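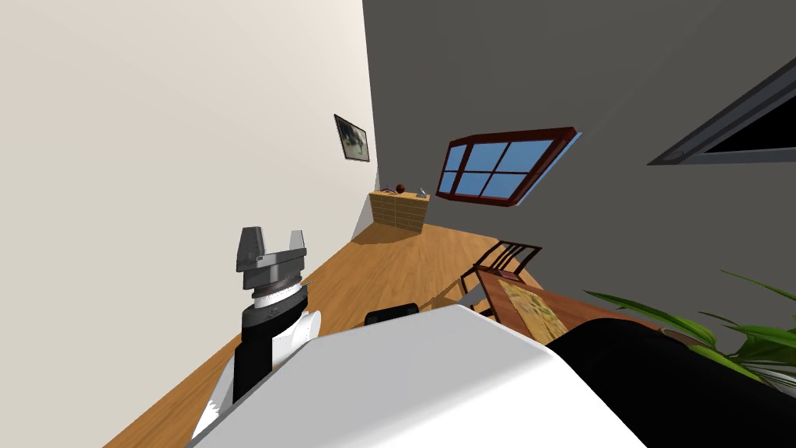 My town library stopped charging late fines in October, and everyone I know seems to think this was an obvious kindness. I'm less sure. I've read the announcement twice and I still can't find the part where somebody explains what problem it solved.

The case for it goes like this. Fines keep poor families away. A kid returns a picture book six weeks late, the bill scares the parents, and they never come back. I believe that has happened. I'd like to know how often, and in Plititz, where I live, the library couldn't tell me. I asked at the front desk and was handed a leaflet with a drawing of a smiling owl on it.

What I could find out was the old price. It was 35 cents a day, capped at 6 dollars per item, and children's books were already exempt. So the family with the overdue picture book didn't owe anything under the old rules either. The people who did owe were mostly people like me, who had the new thriller on the nightstand and hadn't gotten around to finishing it.

Dennis Kettle, who sits on the library board, told me I was "thinking like a landlord." Maybe so. But I had been waiting for a history of the Horrocks mill since the spring, and when I checked last week I had 47 people ahead of me for two copies of something else entirely, a cookbook. One of those copies was two months overdue. Under the new system it goes out, it stays out, and after a while the computer marks it lost and sends a bill for the full price. If you bring it back, the bill goes away. You can see how a person might take their time.

I don't think a small fine turns careless people into careful ones. I paid plenty of them and I stayed careless. But it was a nudge, and it was the only one we had. Now there's an email, and I delete forty emails before breakfast.

Shirley Blackburn worked that desk for years and she disagrees with me completely. She hated collecting the money. She says she spent more time arguing over a dollar than the dollar was worth, and that some people got so embarrassed they left their books on the step after closing. I find this the best argument on her side, and it isn't in the announcement at all. If the real reason is that fines were a pain to collect, say so. I'd have voted for that.

Instead we got "removing barriers," which is the sort of phrase that makes me check my wallet. The branch still closes at five, before most people with jobs can get there. It's still shut all weekend. The bus still stops on the wrong side of the highway. Those look like barriers to me, and fixing any of them would cost real money, where dropping the fines cost very little and got a nice write-up in the newsletter.

I'll keep using the place. I have a book due tomorrow, as it happens, and I'm only halfway through.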